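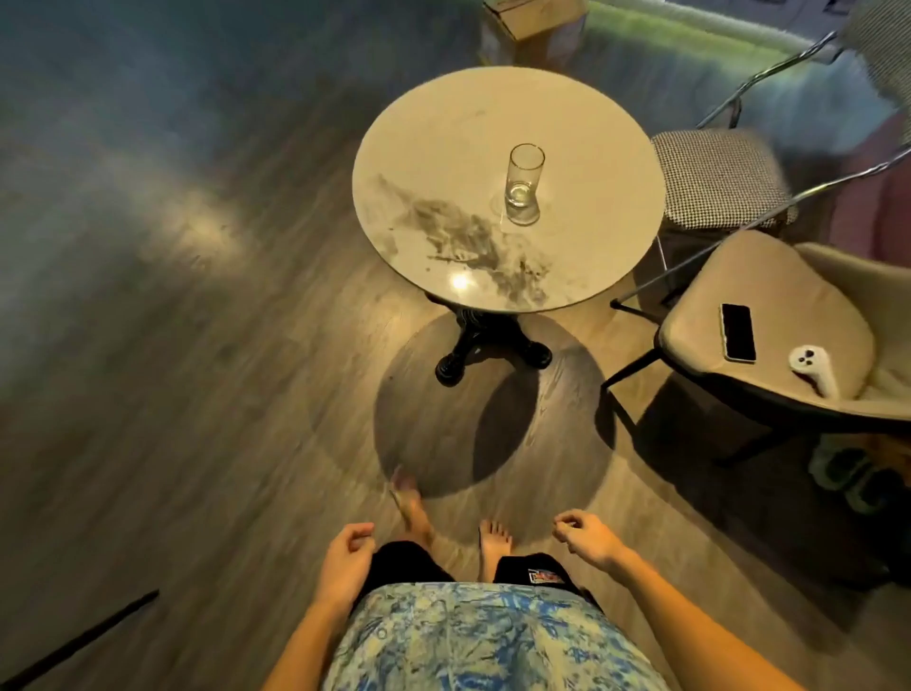 The table, with the gray marks on the left and toward the near edge. 

Gray smudges on a cream pedestal table, is this a stain or damage?

Asked in Furniture & Surfaces — 242 views

I have a small round pedestal table with a cream top on a black metal base. I bought it used in February from a man who was clearing out an apartment. He said the top was marble. I have no paperwork and there is no label underneath, only a number 52 in grease pencil, which could mean anything.

The top has dark gray smudges and streaks on it, mostly on the left side and in the lower middle. The rest is fine and still has a good shine. When I run a fingernail across the marks I can't feel an edge on most of them. A couple feel very slightly rough.

What I have tried so far:

Warm water and dish soap, twice. No change that I could see.
A dry microfiber cloth, rubbed hard. Some gray came off on the cloth, but the marks look the same.
Prorden stone spray, which a neighbor gave me. It made the whole top look cleaner but the gray is still there.

I have not used anything acidic. I know that much about marble, if it is marble.

My questions are whether this is likely to be in the stone or on top of it, what I should try next, and whether I should stop eating on it until it is sorted out. I use it every day for breakfast and would like to keep doing that. I don't want to spend much. The table cost me $55 and a refinisher near me quoted a minimum charge higher than that before even looking at it.

— Tín Ninh

3 answers

Answer 1 (accepted)

Find out what the top is made of first, because the next step depends on it. Look at the underside and at the edge. Real marble usually has a rough or sawn underside, and it feels cold even in a warm room. Cultured marble is a resin product, and the back of it is often smooth or has small air bubbles. Laminate will show a seam or a brown core if you can see past the edge banding. If the pattern on the top runs down through the edge, that points toward real stone, though some of the resin tops do this too.

The gray on your cloth is a useful clue. It means at least part of what you have is sitting on the surface. Two things leave that kind of mark on a pale top. One is metal transfer, from the bottom of a pan, a lamp base or an aluminum tray being dragged across it. The other is old residue, meaning a spill or some adhesive that dried and then picked up dirt. Metal marks tend to be thin lines. Residue tends to be patchy. From your photo I would guess residue, but I can't tell for sure from that distance.

For residue on any of the three materials, start with this:

Clear the table and wipe it with plain water. Dry it.
Lay a cloth soaked in warm water over the worst patch and leave it for 20 minutes. Keep it wet.
Lift the cloth and work the edge of the patch with a plastic scraper, or an old gift card, held nearly flat. Use light pressure.
Wipe up and let it dry fully before you judge it. Stone looks darker when it is damp and you will think you made it worse.

If that moves some of it, repeat until it stops helping. After that, if it is real stone, use a paste of baking soda and water about as thick as yogurt. Spread it on one mark only, cover it with plastic wrap, tape the edges down and leave it overnight. Rinse it off well. Don't scrub with the paste, as it can dull a polished surface. If the top turns out to be resin, skip the paste and try a little rubbing alcohol on a cotton ball, in a spot near the edge first.

For metal marks the usual product is a stone polishing powder. I have used the Stondell one. It works but it is slow, and on a glossy top you have to stay on the mark or you end up with a halo around it.

Stay away from vinegar, lemon, bathroom cleaner and anything for removing lime. Also stay away from the green side of the sponge and from melamine foam erasers. The foam feels soft but it is a fine abrasive.

As for breakfast, keep using it. Put a mat down over the marked part until you know what the marks are, and use a coaster under water glasses too if the top is unsealed.

— Melquiades Robles

Comments on this answer

Tín Ninh: Thank you. The underside is rough and the top is cold, so I am going with stone. I did the wet cloth on one patch near the middle. It took two rounds and most of that patch came up with the card. It was tacky when it lifted, so maybe old glue. The streaks on the left have not moved at all. I will try the paste on one of those.

Melquiades Robles: Tacky sounds like adhesive. For what is left of that patch you can use acetone on a white cloth, since it is stone. Open a window and keep it off the paint on the base. Do the paste on the streaks separately and don't mix the two.

Tín Ninh: Paste did one streak overnight. Lighter but still there. I'm going to give it another night — it is at least going in the right direction.

Answer 2

Had the same thing on a Vatel bistro table. Mine was newspaper ink. Someone had left wet newspaper on it. Hydrogen peroxide from the drugstore took it off, you put a paper towel on it and soak it. Don't do this on dark stone but yours is light so ok.

Comments on this answer

Melquiades Robles: Peroxide is reasonable for ink or food stains on light stone. It won't do anything for metal marks. Test it first and rinse afterward.

Answer 3

I would sand it. Get wet-or-dry paper, start at 400 and go up to 2,000, then finish with Sayegh paste and a buffing pad on a drill. I did my bathroom counter this way and it took one afternoon.

Comments on this answer

Melquiades Robles: I would leave this for last. It can be done, but on a small polished top it is hard to keep it flat by hand, and any area you sand has to be brought all the way back up to match the rest. Tín's top still has its shine, so there is a lot to lose.

Tín Ninh: I don't own a drill, so I'll hold off on this one.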